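私たちについて

Jitent(ジテント)は、ロボットに学習させるための「お手本」を集める会社です。ロボット本体は作っていません。モデルも基本的には作っていません。人が手を動かして、その動きを記録し、使えるかたちに整えて渡す。そこだけをやっています。

このページ、ずっと「準備中」のままでした。問い合わせのたびに同じ説明をメールで書いていたので、いいかげんまとめます。走り書きですみません。細かいところはあとで直します。

はじまり

もともとはSillgateという小さな受託開発の会社の一部門でした。倉庫向けの仕分けの仕組みを作っていて、硬い箱はなんとかなる。問題は布と袋。つかむ場所が毎回ちがう、持ち上げると形が変わる、置くとまた変わる。プログラムで場合分けを書いていくやり方では、どこまで書いても終わらなかった。

で、書くのをやめて、見せることにしました。人がやって見せたものを集めて、そこから覚えてもらう。最初の記録は会議室の机で、夜、二人で。いま見返すとひどいデータです。始まりの姿勢がばらばら、途中でしゃべっている、腕時計が光っている。でもそれを学習に回したら、タオルの角くらいは拾いに行くようになった。その晩のことはいまでも社内でたまに話に出ます。

そのあと収集の部分だけ切り出して、別会社にしました。代表はWitold Zieliński(ヴィトルト・ジェリンスキ)。Sillgate時代に布の担当だった人間です。社名の由来はよく聞かれますが、特にないです。語感です。登記の前の晩に決めました。

いまやっていること

仕事の中心は、机の上の両手作業です。片手でできることは、わりとどこでも集めています。うちに来る相談は両手のものが多い。片方で押さえて片方で引く、片方で広げて片方で入れる、持ち替える。

手持ち式のグリッパーを左右に一つずつ持って、人が作業します。ロボットの腕を遠隔で動かす方式も前にやっていましたが、布に関しては手持ちのほうが速いし、動きが素直です。遠隔だとどうしても人が機械に遠慮する。ゆっくり、まっすぐ、かくかく動く。そういう動きを覚えさせると、ロボットもそう動きます。

手持ちにも弱点はあります。人の手首はよく曲がるので、ロボットの腕では届かない角度を平気で使ってしまう。なので記録のあとに、先方の腕の寸法で再現できるかどうかを計算にかけて、無理なものは外します。作業者にも「いまのは曲げすぎ」とその場で伝えます。何日かやると、みんな自然に肘から動くようになる。家で洗濯物をたたむときまで肘から動いてしまう、という苦情が一件きています。

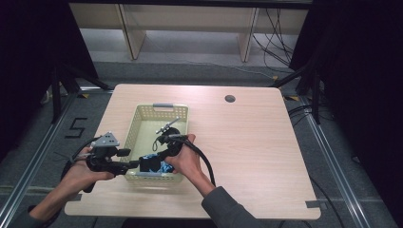
作業はひとつずつ短く区切ります。布をかごから出す、で一本。入れる、で一本。つなげて長く録ることもありますが、それは先方のモデルが長いものを扱える場合だけ。短く録っておけばあとでつなげられる、長く録ったものを切るのは手間です。切れ目をどこにするかで必ずもめるので。

一つの課題について、標準は1,000本。少なく感じる方も多く感じる方もいます。最初の200本で一度止めて、先方に渡して、学習を回してもらいます。ここで止めるのが大事で、止めずに走って全部撮り直しになったことがあります。布の置き方の指示が一行抜けていて、全員がきれいに広げて置いていた。現場の布はそんな置き方になっていません。あれは痛かった。

それ以来、始まりの状態は毎回変えます。かごの向き、位置、布の丸まり方。変え方は指示書に書いてあって、作業者は一本ごとにそれを見てから始めます。適当に変えてください、とお願いすると、人は三種類くらいしか変えてくれません。やってみるとわかります。私もそうでした。

失敗も録る

うまくいかなかった記録も捨てません。つかみそこねた、落とした、引っかかった。そこから立て直すところまで入っていれば、むしろありがたい。上手な人の記録だけで学習したモデルは、一度ずれると戻り方を知らないので、そのままどんどんずれていきます。

ただし、わざと失敗するのは禁止です。わざとの失敗は見ればすぐわかるし、モデルにもへんな癖がつきます。落ちたら拾う、それだけ。途中で投げ出した記録には「中断」の印をつけて、別に分けて納品します。要らなければ使わないでください。

記録の中身

・グリッパーの位置と向き(左右それぞれ)
・グリッパーの開き具合
・作業者の視点の映像
・課題名、開始と終了の時刻、作業者の番号
・成功、失敗、立て直しあり、中断の区別
・日本語の短い作業説明。英語も付けられます(別料金)

時刻合わせは全部そろえてから渡します。ここがずれているデータを他社さんから引きついだことがあって、直すのに収集より時間がかかりました。形式は相談してください。たいていのものには合わせられます。

顔は録りません。声も録りません。作業者の名前は納品物に入れません。記録を何に使うかは始める前に全員に説明して、書面で同意をもらっています。途中でやめたい、自分の分を消してほしい、という場合は消します。納品前なら理由は聞きません。

作業する人たち

いま作業者は11人。経歴はばらばらです。クリーニング店にいた人、縫製の仕事をしていた人、介護の現場にいた人、学生。ロボットの経験は応募の条件にしていません。要るのは、同じことを飽きずに、でも雑にならずに続けられること。これができる人は思っているより少ないです。

続けて録るのは一回50分まで。グリッパーは軽いほうですが、ずっと持っていると親指の付け根にきます。はじめのころは休みの決まりがなくて、午後の記録だけ明らかに動きが小さくなっていました。データを見て気がついたというのが、なさけない話です。いまはタイマーが鳴ったら途中でも置きます。

時給制です。本数では払いません。本数払いを試したことがありますが、全員が速くなって、全員の記録が使えなくなりました。

検品は作業者が交代でやります。自分の録ったものは見ない決まり。人のを見ると自分の癖もわかるので、検品に入った翌日はだいたい記録が良くなる。これは偶然見つけたやり方で、よその現場にもおすすめしています。

これまでの仕事

名前を出してよいと言ってもらえたものだけ載せます。

Kozłowski:布類の仕分け。かごから一枚ずつ取り出して、机に広げるところまで。ここが一番長いおつきあいです。課題は最初ひとつだったのが、いまは10に増えました。濡れた布もやりたいと言われていますが、床のことがあるのでまだお返事していません。

Torkow:小物の袋詰め。透明な袋の口を片手で開けて、もう片方で入れる。これは難しかったです。人間でも静電気でくっついて開かない。袋の口を開けるところだけ別の課題に分けて、ようやく形になりました。

ほかに大学の研究室が何件か。研究の方には小さい単位でもお受けしています。論文の締め切り前は混みます、早めにご連絡ください。

やらないこと

できないことも書いておいたほうが早いと思うので。

・刃物、火、薬品を使う作業
・お子さんが作業者になる収集
・一般のお宅での収集(いまのところ、うちの作業場だけです)
・ネット上の動画を集めてくる仕事
・「とりあえず何でもいいから量を」というご依頼

最後のは本当によく来ます。気持ちはわかるのですが、何に使うか決まっていないデータは、指示書が書けません。指示書が書けないと、作業者が困ります。まず何をさせたいか、一緒に決めるところから始めさせてください。その相談は無料です。

見学

平日の午後、予約制で受け付けています。実際にグリッパーを持って、布をかごに入れるところをやってもらえます。だいたいの方が「思ったよりできない」と言って帰られます。お手持ちの布やかごがあれば持ってきてください。持ち込みの品でその場で何本か録って、データをお渡しすることもできます。

作業場は靴のままで大丈夫です。ケーブルが多いので、ヒールの高い靴は避けてくださいね。駐車場は一台分だけ。埋まっていたら近くのコインパーキングをお願いします。

採用

作業者は随時募集。週二日から。まず半日の体験(有給)に来てもらって、そのあとお互いに決めます。履歴書は体験のあとでいいです。

データの整理をやる人も一人探しています。こちらはプログラムが書けるひと。時刻のずれを見つけて気持ち悪いと感じる人が向いています。

お問い合わせはフォームからどうぞ。返信は二営業日以内、と書きたいところですが収集の日は全員手がふさがっているため、三日みてくだい。急ぎのときは件名に「急ぎ」と入れてもらえれば先に見ます。

最終更新:2022年5月3日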